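Gisler Robotics Boards > Simulation > Mobile manipulators

Bruvton base in Sisteck: head camera settings and startup order

parquet_pete
19/09/2021
I took over our simulated Bruvton last month and I'm trying to get it into a state where I can leave it alone overnight. Setup is the stock base and arm in Sisteck, running in the Duludix house. It does short pick and return runs, 500 resets in a batch. Things go fine for a while and then the small object pose starts to drift. The base thinks it is in the right spot and the gripper comes down to one side of the stone.

Head camera before the run: 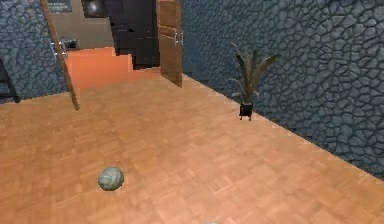
Start of a batch, stone on the parquet and the doorway at the back.

I have already cleared the map and reloaded the house. Same result. What do you all check first?

torquebill
Head tilt. The stock config comes with the tilt joint set way too soft. Every reset it settles a hair lower than the one before and nothing puts it back. Command it to a fixed angle at the start of each run and read the joint back before you let the base move. Mine is at 18 degrees down.

Ifeanyi Olaniyan
I would not start with the tilt. I keep one of these running for our group and most of what looks like camera drift has been the arm. If the arm is not properly parked before the base localizes, part of it can sit in the head view, and the depth filter takes it for something in the room. What I do at startup:

1. Arm to park, then wait for the joint speeds to read zero. Do not use a timer.

2. Look at a head view with the base still. If you can see orange down in the left corner, the arm is in the view. Fix the park pose or mask that corner before going on.

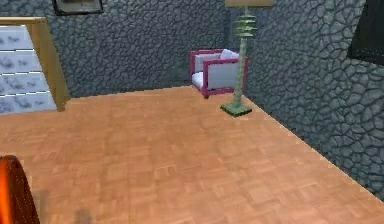

3. Localize. Turn the base in place both ways and check that the walls land back where they were. Those stone walls are a repeating texture, so matching on them alone is a bad idea. Furniture and door frames are better.

4. Save the joint states with the log. You will want them later.

torquebill
Agree on step 1. Still say tilt first. A mask hides the arm but it does nothing for a head that is sagging, and he said it gets worse over the batch. A bad park pose would be wrong from the first run.

Ifeanyi Olaniyan
Not if the park pose itself is creeping. He can settle it by plotting both joints over one batch.

parquet_pete
OK, plotted both. Arm park is flat. Tilt drops a little on every reset, and by the end of the batch it is well off. So that one goes to torquebill. I raised the stiffness on the tilt joint and added the read-back check.

While I had it open I also went over the base. The tag on top of the column was still at the old size in the detector config, left over from whoever had this before me.
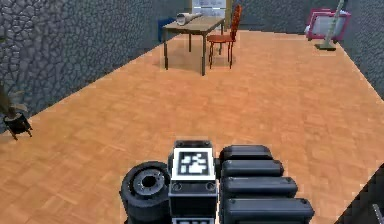
With the wrong tag size every distance to the column comes out scaled, and I suspect some of the offsets in our config were put in by hand to make up for that. I took them all out and redid the camera to base transform from scratch. It took most of an afternoon. The two configs are now in one file.

lowgear
Did you change the render settings at all? We cut ours down for speed and the detector got noticeably worse on thin things. I would look at that before touching stiffness on anything.

parquet_pete
They were cut down already. I use the low preset because the good one makes a batch take almost 70 percent longer.
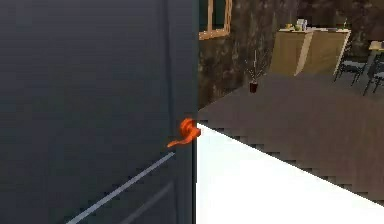

Door runs are the other half of what we do, and they have been less trouble than the floor pickups, same preset, same camera. Approach and grasp are separate steps there, and I only run the detector again after the base has stopped. The line between the white surface and the floor is all stair steps, but the detector doesn't care. A bright orange handle on a dark gray door is about as easy as it gets. A gray-green stone on parquet is harder, so lowgear may have a point for that one.

lowgear
Then try the good preset for the stone runs only. You don't need it for the doors.

Ifeanyi Olaniyan
I would leave the preset alone until the tilt fix has been through a full batch – change both and you won't know which one did it.

parquet_pete
Doing it that way. Batch is running with the new stiffness and the old preset. I'll post the tilt plot when it finishes.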